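보낸 사람: Azadeh Ranjbar
받는 사람: 지역정치 토론 목록
날짜: 05/02/2022
제목: Re: 좌파 정당 통합 논의, 후보 단일화 방식

Parisa Taheri 님이 쓴 글:
> 통합은 8월 당대회 이후로 미루고 이번 선거는 후보 단일화만
> 하자는 의견이 많습니다. 두 당의 강령 차이가 아직 큽니다.
> 여론조사 80, 당원투표 30으로 하자는 말도 들었는데 합이
> 맞지 않습니다. 정확한 안을 아시는 분 계신가요?

제가 받은 문건에는 당원투표 80, 나머지가 여론조사로 되어 있습니다. 30은 비율이 아니고 공동공약 초안의 항목 수입니다. 두 숫자가 섞여서 돌아다닌 것 같습니다.

강령 차이는 주로 공기업 지분과 노동시간 조항에 있습니다. 노동시간 조항은 Chaltu Kassa 님이 수정안을 냈고 양쪽 실무진이 검토 중입니다. 자동화 사업장의 고용 유지 의무를 어디까지 둘 것인지가 남았습니다. 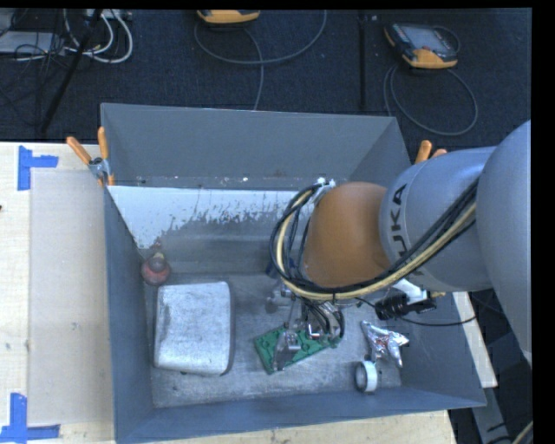 회색 통 안으로 내려간 KUKA 로봇 팔

공기업 지분 조항은 진전이 없습니다. 지난번 회의에서 세 가지 문안이 나왔으나 표결하지 않았습니다. 저는 이 조항을 공동공약에서 빼고 각 당이 따로 발표하는 쪽에 찬성합니다. 단일화가 늦어지면 선거구 조정도 같이 밀립니다.

수정안 전문이 필요하신 분은 개인 메일로 요청해 주십시오. 목록에는 첨부가 안 됩니다.

Azadeh Ranjbar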